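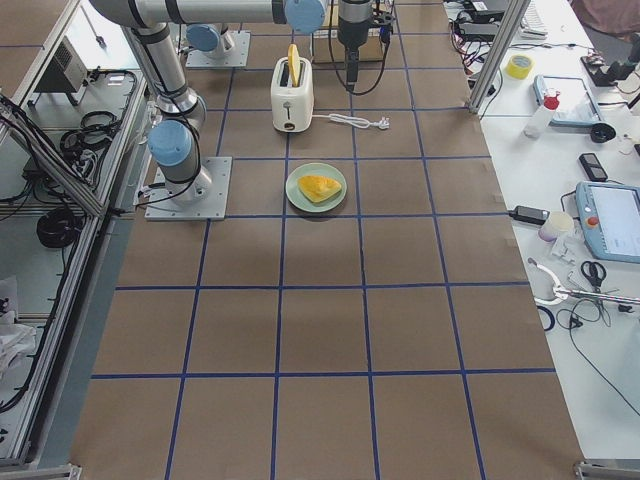
Speaker notes: Laying out a small breakfast station
Akosua Nyarko, Grerstead

Slide 1. Introduce self. Talk runs 23 minutes, questions at the end.

Slide 2. Toaster and plate. Plate goes in front of the toaster, on the side the server stands. Slice travels a short distance and crumbs fall on the paper. At Bullivine the plates were stacked at the far end of the counter and the crumbs went everywhere in between.

Slide 3. Table covering. Brown kraft paper, taped in a grid. Each item gets a square. Staff reset the table by square, so no measuring. Paper wrinkles after a few days; replace the whole sheet, do not patch.

Slide 4. Cords. Unplug the toaster between services. Keep the loose plug on the table, clear of the plate. Mention the Drandel site, where cords hung over the front edge.

Slide 5. Numbers. 1,164 servings logged in January across six stations. Nine plates broken, all at stations with no marked squares. Do not claim more than that; the sample is small. Pause for the table to be read.

Slide 6. Cloths. One per table, at a corner, away from the toaster. Esfahani asked for two. Answer if raised.

Slide 7. Checklist handout. Pass copies from the left. Leave this slide up during questions.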